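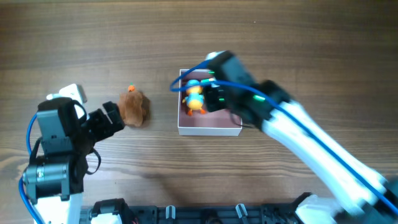

*Two robot arms and a plush toy on a wooden tabletop.*

# Praltach Ballot Guide and Poll Worker Project

**Progress report to the Oberholzer Fund, 08/10/2026**

Prepared by Roswitha Strebel, project lead

This has been the best stretch of the project so far, and I'm very glad to be writing it up. When we last reported in January we had a half-built candidate database, a recruiting plan for poll workers and a lot of phone numbers that rang through to nowhere. We now have a primary election behind us, a printed guide that people carried into the booth with them, and a training course the Praltach clerk's office wants to keep. There is plenty still to fix before the general election, and I've put the problems in with the good news so you can see where the money is going and where it may need to go next.

## The printed guide

We printed and handed out 3877 copies of the primary guide across Praltach and the Kurnton side of the river. Most went through the libraries, the two grocery stores and the laundromat on Mill Street, which asked for a second box and then a third. (We never would have thought of the laundromat. The owner called us!)

The guide covers every contested race on the ballot, including the ones that usually get no coverage at all: water district, school board, county assessor. Each candidate got the same questions and the same number of words, and we printed the answers as they came in, typos fixed and nothing else. Where a candidate didn't answer, we said so and left the space blank. That policy caused some unhappy phone calls in the last week before printing, and two candidates who had ignored our letters sent answers overnight once they heard what the page would look like.

The page readers mention most is the plain-language explanation of the Kurnton road levy. The official wording runs to a single sentence that fills most of a column. Ours says what the tax would be on a typical house, what a yes vote does, what a no vote does, and how long it lasts. We showed the draft to the people campaigning for the levy and to the people campaigning against it, and both sides asked for changes. We made the ones that were about facts. Both groups then told us they could live with it, and I count that as one of the best days of the spring.

One error got through. In the assessor race we listed the wrong town for a candidate's current job. We corrected it online the same afternoon and put a slip into all the copies we still had on hand. The candidate was gracious about it. For the fall, every page goes back to the candidates for a fact check before it goes to the printer, with a firm deadline of three business days.

## Poll worker recruiting and training

Our target for the primary was 40 new poll workers and we finished with 86. I checked that figure against the clerk's list twice! All of them completed the training, and the clerk was able to assign every one of them to a polling place or to the standby list.

What worked was asking in person. The flyers brought in very few people, and the radio spot brought in fewer. Short visits did much better: church coffee hours, the union hall, shift change at the hospital, the last ten minutes of an evening class at the community college. People mostly wanted to know how long the day is, whether they'd be paid, and what happens if somebody yells at them. We had straight answers for all three, and the third one led to a new section of the course.

That section is now everyone's favorite part. Trainees take turns playing a voter whose name isn't on the list, a voter wearing a campaign shirt, a voter who has already decided the machine is rigged, and a poll watcher who stands too close. They practice what to say, when to call the chief judge, and how to offer a provisional ballot without making it sound like a punishment. The old course was a slide show and a signature sheet. The clerk's staff sat in on our second session and asked for the script, so we gave it to them.

On primary day itself, lines moved well at most places. The exception was the Praltach middle school, where the poll books wouldn't connect for the first part of the morning and the staff went to paper. Three of our new people were there. They had practiced the paper procedure only once, and the chief judge told me afterward that she wished it had been twice. So it will be twice. We're adding a second paper drill to the fall course and taking out a section on state history to make room – a section I wrote myself and was rather fond of.

## The candidate database (Kovard)

Kovard is the database behind the guide. It holds candidate names, offices, filing dates, questionnaire answers and precinct maps, and it lets a resident type in an address and get back the races on that person's ballot. It went live before early voting began and stayed up through election night, slow at times but up.

The hard part was precinct lines. Kurnton redrew several after the last count, and the map we received from the county didn't match the street list we received from the same county. We went through the list of disputed addresses by hand, 395 in all, and sent our findings back. The county has accepted most of them and is still looking at a cluster near the fairgrounds. Until that's settled, anyone who looks up one of those addresses sees a note telling them to call the clerk, with the number.

Two things I'd like to improve before the fall:

- **Phone display.** The address search works nicely on a laptop and poorly on older phones, and most people use phones. The results page needs to load faster and show the races in ballot order.
- **Spanish.** The printed guide was in both languages and the search page was only in English. The translation is finished and waiting on a second reader.

## Candidate forums

We held four forums, one more than planned. The school board night was the fullest, with people standing along the back wall and a very good question from a high school senior about bus routes that none of the candidates had prepared for. The water district night was small, but the discussion was sharp, and the recording has been passed around a good deal since.

Moderators used a written set of rules, read aloud at the start, and a clock everyone could see. We had one candidate walk out over the order of speaking. The order had been drawn by lot in front of all of them, and we have kept the draw sheet.

## Spending

We're under budget on travel and over on printing. The guide ran four pages longer than planned once all the questionnaire answers were in, and the extra run for the Kurnton libraries wasn't in the original plan. I've moved money from travel to cover it, within the limits in our agreement, and the full ledger is attached separately. Poll worker training came in very close to plan even with the larger group, mostly thanks to free use of the college classrooms.

I'd like to raise one request now so it doesn't surprise anyone. If the fall guide is the same length, we will need a larger printing line. There are more races in November and two more ballot measures expected. I can send a quote as soon as the measures are certified.

## Between now and the general election

1. Finish the phone version and the Spanish search page in Kovard.
2. Settle the fairgrounds addresses with the county.
3. Mail questionnaires to all general election candidates, with one reminder by letter and one by phone.
4. Run the revised training course, with refresher sessions for everyone who worked the primary.
5. Book rooms for the fall forums, including one at the Kurnton end of the county, where we haven't held one yet.

I'd love for someone from the Fund to come to a training session. The role-play nights are lively and we can always use another difficult voter. Dates will go to your office as soon as the college confirms the rooms, and I'm glad to go over any part of this by phone before then.

Roswitha Strebel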